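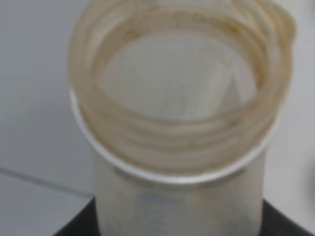

Tubo enrollado sobre el recipiente cilíndrico.

Buscar en el sitio Escriba aquí su búsqueda Ir

Se buscan participantes para una prueba de riego por goteo en huertos domésticos

Por Smaranda Barbu
Diciembre

Llevo media vida leyendo que el riego por goteo ahorra agua, dinero y disgustos, y sigo sin ver los datos de un huerto normal. Los que circulan vienen de fincas grandes, con técnico y contador propio, o de folletos de quien vende el material. En el boletín de Enberg hemos repetido esas promesas más de una vez, yo la primera, y ya va siendo hora de comprobarlas. Buscamos 40 personas con huerto en Tarkham o en los pueblos del valle que quieran medir con nosotros durante una temporada lo que gastan y lo que recogen.

No pedimos entusiasmo. Si usted riega con manguera desde siempre y piensa que esto del goteo es una moda, nos interesa mucho. Si ya lo tiene instalado y está encantado, también, aunque le avisamos de que tendrá que apagarlo en la mitad del huerto.

En qué consiste

Cada participante divide su terreno en 2 parcelas con el mismo cultivo. Una se riega por goteo y la otra como se haya regado siempre: manguera, regadera o surco. Se planta tomate en las dos, de la misma variedad y el mismo día. Las matas las ponemos nosotros, porque en el intento anterior cada uno trajo las suyas y los resultados no servían ni para discutir.

Se anota el contador de cada parcela los viernes, antes de regar, y se pesa lo cosechado. Lo que se pudra en la mata también se pesa, por desagradable que sea. Las hojas de registro se entregan una vez al mes, en papel o por correo.

El diseño de la prueba es de Tsutomu Tsuji, que ha trabajado muchos años en regadío y desconfía de casi todo lo que se publica sobre el asunto. De las visitas se ocupa Hatsue Onishi. Pasará por cada huerto en primavera, para colocar los contadores, y otra vez hacia el final de la cosecha.

Qué pedimos

— Un huerto en uso, con toma de agua propia y sitio para las dos parcelas. Macetas y balcones, no.
— Estar en casa durante el verano, o tener a alguien de confianza que riegue y anote. Un hueco de dos semanas en agosto inutiliza la serie.
— Apuntar lo que salga, incluidos los olvidos. Preferimos una hoja con tachones a una demasiado bonita.
— No vender ni instalar material de riego, ni tener familia directa que lo haga.

No hace falta experiencia con el goteo. Habrá una mañana de montaje en el local de Enberg, y quien no pueda venir recibirá las instrucciones por escrito.

Qué ofrecemos

Poco, y conviene decirlo antes. El tubo, los goteros, los contadores y las matas son gratis, y el material se queda en el huerto al terminar. No hay pago por las horas. Tampoco prometemos que vaya a gastar menos: puede que el recibo le suba, y en ese caso la diferencia corre de su cuenta.

El presupuesto total es de 1.363 euros y sale de las cuotas de los socios. La casa Kuroda nos ofreció cubrirlo entero a cambio de ver los resultados antes de publicarlos. Dijimos que no. Les hemos comprado los contadores al precio de catálogo, igual que los compraría cualquiera, y ahí acaba la relación.

Los datos se publicarán completos, huerto por huerto y sin nombres, salga lo que salga. Si la manguera empata con el goteo, lo verá usted en portada.

Dudas que ya nos han llegado

Takeshi Noguchi pregunta desde Pernovham si con tan pocos huertos se puede concluir algo. Para el valle, quizá; para el resto del país, no, y le agradeceremos que nos lo recuerde si alguna vez escribimos lo contrario.

Otro lector quiere participar solo con pimientos. Esta vez no puede ser.

Cómo apuntarse

Escriba o pase por el local y deje su nombre, el pueblo, la superficie aproximada del huerto y cómo riega ahora. Con una frase basta. Si hay más solicitudes que plazas, se sorteará, y quienes queden fuera pasarán a una lista de reserva. Contestaremos a todos antes de la primavera.

Contacto: Enberg, boletín de huerta, Tarkham | © Enberg, textos de sus autores | Volver arriba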